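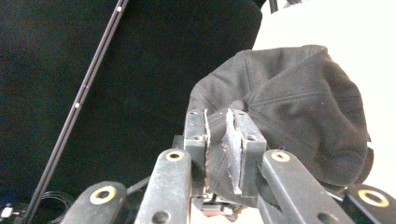

A fold of dark grey cloth between the two fingers of the hand-held gripper.

Gripper trial: where we have got to

The comparison of finger pads for the hand-held gripper is now past its halfway point. Inès Rey has been running it at Arndale since March, with the plan set at 500 grasps for each of two pads. Both go on the same block fingers and the same four-arm linkage, so the pads are the only thing that changes between sets.

Soft cloth was chosen because it gave us the most trouble last year. Boxes and bottles are easy for either pad. Dark fabric is harder, both for the fingers, which have to take hold of a fold and keep it, and for the camera, which has to find the edge of grey cloth against a black background.

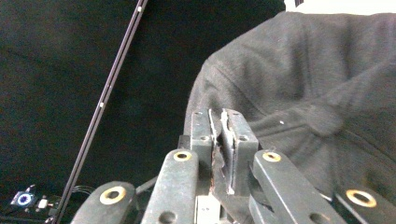
A grasp counts as good if the cloth stays put for the whole lift and comes away cleanly when the fingers open. Anything else is logged as a slip or a snag. Of the first 169 grasps with the Moulin pad, 154 were good. Most of the rest were slips on thick folds, where the fingers closed on the top layer and left the one underneath behind. The Ultport pad has had fewer runs so far and we would sooner not give a figure for it yet.

Pad wear is being logged as well. Inès checks the inner faces at the end of each set and notes any lifting at the edges — a torn edge can catch on a seam and spoil the count.

Lionel Charpentier is looking after the camera side. He has tried two exposure settings, and the lower one keeps more detail where a pale wall sits behind the cloth. It makes the dark side of the picture noisier, so he is keeping both for now.

The full 1000 grasps should be done before the rig moves to Pliltberg. Anyone who wants the log sheets can ask Inès, who is at the bench on Tuesday mornings.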